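Weiß und matt: Leben mit einer hellen Tischplatte

Wer einen Tisch kauft, denkt zuerst an die Größe und dann an den Preis. An die Oberfläche denkt man meistens erst, wenn der erste Kaffeefleck darauf ist.
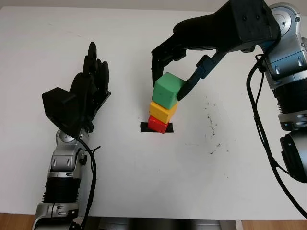
Auf einer weißen Platte sehe man alles, findet Kirsty Niven, und gerade deshalb werde sie öfter abgewischt als jede dunkle, die sie vorher gehabt habe. Ihr alter Tisch sei dunkelbraun gewesen, und was darauf lag, habe sie erst mit dem Ärmel bemerkt.

Diese Meinung habe ich in den letzten Monaten oft gehört. Die matte weiße Tischplatte steht heute in Küchen, in Werkräumen und in Arbeitszimmern, in denen früher fast nur Holztöne zu finden waren. In der Tischlerei Privesska in Jusel, wo ich einen Vormittag verbringen durfte, lehnten gleich am Eingang drei solche Platten an der Wand, mit Decken dazwischen, damit die Flächen sich nicht berühren.

Matt bedeutet in der Werkstatt etwas anderes als im Prospekt. Der Meister hielt mir zwei Muster unter dieselbe Lampe. Auf dem einen spiegelte sich die Lampe als heller Punkt, auf dem anderen blieb nur ein breiter, weicher Schein. Bei einem glänzenden Tisch wandert dieser Punkt mit, wenn man den Kopf bewegt, und nach einer Stunde Lesen werden die Augen müde. Das matte Muster war angenehmer anzuschauen, aber es fühlte sich auch trockener an, beinahe wie feines Papier. Nicht alle Kunden mögen das.

Die Pflege ist das Thema, über das am meisten gestritten wird. In einer matten Fläche halten sich Fett und Handcreme länger als auf einer glatten, glänzenden. Bei Privesska empfiehlt man lauwarmes Wasser, einen kleinen Tropfen Spülmittel und ein weiches Tuch, danach ein zweites, trockenes. Scheuermilch ist verboten. Sie nimmt zwar den Fleck weg, aber sie poliert die Stelle, und man hat dann für immer eine glänzende Insel auf dem Tisch. Auch der weiße Schwamm, der als Radierer für alles verkauft wird, macht nach einiger Zeit solche Inseln. Ich selbst habe zu Hause eine, ungefähr so groß wie eine Untertasse, und ich stelle immer die Obstschale darauf.

Schwieriger sind Kurkuma, Rotwein und rote Bete. Fiona Morrison schrieb mir dazu, sie lege beim Kochen ein altes Backblech unter und rege sich seitdem weniger auf. Für Tinte und Filzstift hatte sie keinen Rat. Ihre Kinder malen am Boden.

Über die Kante wird in den Geschäften wenig gesprochen, und sie ist doch die Stelle, an der ein Tisch zuerst alt wird. Dort stoßen die Stuhllehnen an, dort liegen die Unterarme. Ist die Kante auch weiß, so sieht man jede kleine Verletzung als dunklen Strich. Manche lassen sich deshalb einen Rand aus Holz machen. Das Holz bekommt mit den Jahren auch Spuren, aber man kann es schleifen und ölen, und neben dem Weiß wirkt es warm. Der Meister rät dabei zu einer leichten Rundung. Eine scharfe Kante sehe auf der Zeichnung schön aus, drücke aber bei langem Schreiben ins Handgelenk.

Beim Preis sind die Unterschiede groß. Für den Tisch, den ich in Jusel bewundert habe, werden 700 Euro verlangt, mit Gestell und ohne Lieferung. Eine einfache Platte zum Selbermontieren bekommt man in derselben Straße, im Möbellager Fidlow, für 50 Euro. Die billige war am Rand nicht ganz sauber verarbeitet, und ich konnte mit dem Fingernagel unter das Band fahren. Für einen Basteltisch im Keller würde ich sie trotzdem nehmen.

Es bleibt die Frage, welches Weiß man will. Ich hatte geglaubt, es gibt nur eines. Im Musterkasten lagen fünf, von einem bläulichen, das an ein Krankenhaus erinnert, bis zu einem, das neben Schreibpapier schon gelblich aussieht. Man soll die Muster nach Hause mitnehmen und sie am Abend anschauen, bei der Lampe, unter der man später wirklich sitzt. Am Fenster im Laden gefallen sie fast alle.

Kirsty Niven hat sich für das gelbliche entschieden. Ihr Tisch steht nun im Flur, der Türrahmen zur Küche war zu schmal für die Platte. Im Oktober kommt der Tischler noch einmal und hängt die Tür aus.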